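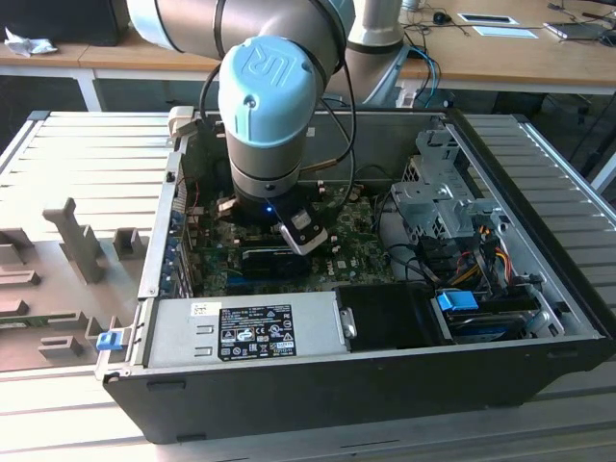
작업 노트 12/04/2021
읽는 시간 2분

퍼걸러 기둥 맞춤부 재단. Baird 도면 기준으로 진행했고, 기둥 네 개 중 2개는 장부까지 끝냄. 나머지는 장부 어깨선만 그어 둠. 삼나무는 Grurnovgate에서 받은 것. 함수율은 재지 못했다. 측정기 배터리 없음, 사 둘 것.

도리 길이는 도면에 3914로 적혀 있는데 안쪽 치수인지 바깥쪽 치수인지 표시가 없다. 서까래 쪽 3076은 바깥쪽이 맞음. Agnes Cowie에게 물어봤고 답이 올 때까지 도리는 자르지 않는다. 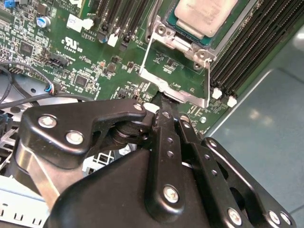
격자 지붕살은 반턱 맞춤으로 간다. 간격 200, 턱 깊이는 살 두께의 절반. 시험편을 한 번 끼워 봤는데 빡빡해서 끌로 조금 더 쳐냄. 지붕살은 메인보드의 메모리 슬롯처럼 길고 나란하게 놓여야 하니까 한 줄만 틀어져도 바로 눈에 띈다. 살을 한꺼번에 클램프로 묶고 턱을 같이 따는 편이 낫겠다. 톱날은 Tisus 얇은 날로 바꿨고 결 뜯김이 줄었음. 뒷면에 받침목 대는 것 잊지 말 것.

남은 일

1. 남은 기둥 장부 가공. 어깨선 밖으로 톱이 나가지 않게 칼금 먼저.
2. 도리 양 끝 장식 곡선. 합판 본은 선반 위 두 번째 칸에 있음. 띠톱으로 따고 대패로 마무리.

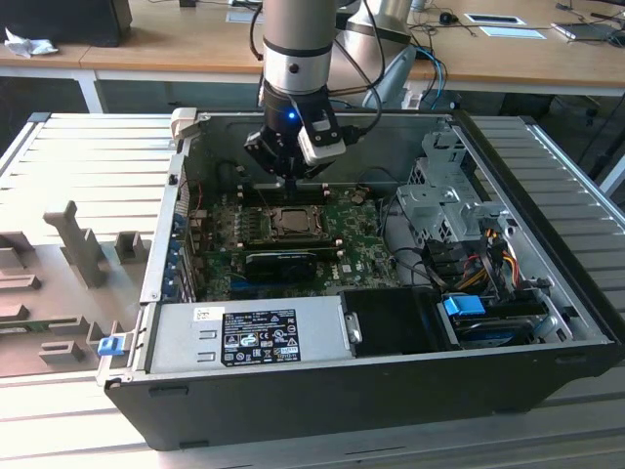

3. 오일 도장. Zukunano 투명으로 자투리에 먼저 발라 봤는데 변재 쪽이 누렇게 뜬다. 한 통 더 주문하기 전에 다른 것도 시험.
4. 기둥 밑동 철물. 지면에서 띄우는 높이를 아직 못 정함. 지난 1월에 세운 것은 너무 낮아서 밑동이 거뭇해졌다.

드릴 프레스 척이 또 헛돈다. 장붓구멍 뚫을 때 깊이를 자주 확인할 것. 집진기 봉투도 거의 찼음.

문의: 공방 게시판 | © 2021 공방 작업 노트 | 맨 위로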